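Group report, robotics lab course, second half of term (January)

## 1. What we set out to do

Our task was to teach a two-armed robot to put a soft toy into a bin. The course gave us two ways to show the robot what to do: driving the arms by remote control, or doing the task ourselves with a pair of hand-held grippers. We were asked to try both, pick one for the main set of recordings, and train a policy on the result.

The robot is the lab's two-armed machine, which everyone calls Bison. The software for recording and playback is Fustus, version as installed on the lab computer. We didn't change anything in it except the file naming.

## 2. Remote control

We started with remote control because the data comes out in the robot's own joint angles and needs no conversion. Each of us practiced for 30 minutes before anything was saved.

It was slow. A single pick and place took most of us close to a minute, and the person driving tended to stop above the toy and correct the wrist several times. Those pauses end up in the data. When we trained a small test policy on these runs, the arm also stopped above the toy, sometimes for good. We kept 13 remote control runs for comparison and moved on.

## 3. Hand-held grippers

With the hand-held grippers, the person stands at the table and does the task directly. The jaws do the grasping, so the fingers never touch the object. Two things took practice: keeping the wrists at angles the robot can reach, and not moving too fast. Our early runs had many poses that Bison couldn't copy, and the Fustus check threw them out.

We agreed on a fixed order for every run:

- Start with the toy on the table in front of the bin and one gripper on each side of it.
- Hold still until the recording tone.
- Close one gripper on the ring, lift it over the bin wall and let go.
- Bring both grippers back to the start and hold still again.

The cables have to stay clear of the toy. If one dragged across the table during a run, we deleted the run – it was quicker than trying to fix it afterward.
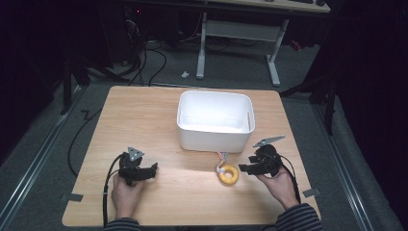
## 4. The recordings

We had planned on 1000 runs and passed that sooner than expected. The final set has 2529, after removing the ones with tracking loss or a bad start. We moved the toy and turned it between runs, but the bin stayed in nearly the same place throughout. That was a mistake, see below.

Some of the late runs are sloppy. You can tell from the gripper paths that people were tired, and the return to the start position gets shorter and shorter. We left them in.

## 5. Results

The policy trained on the hand-held data picks up the toy reliably when it lies flat. It has trouble when the ring leans against the bin, and it fails if the bin is moved by more than a hand's width. The arm goes to where the bin used to be and lets go there.

The test policy from the remote control runs did worse, but the comparison isn't fair with so few runs. A better test would use equal numbers.

## 6. What we would change

Move the bin from the first session on. Write down who recorded which run – we only began doing that halfway through, so we can't say if one person's style worked better. We would also record short sessions with breaks.

The raw files are on the lab drive in the Follham folder, with the training settings next to them. The 13 remote control runs are in a separate subfolder and use a different format, so don't load them together.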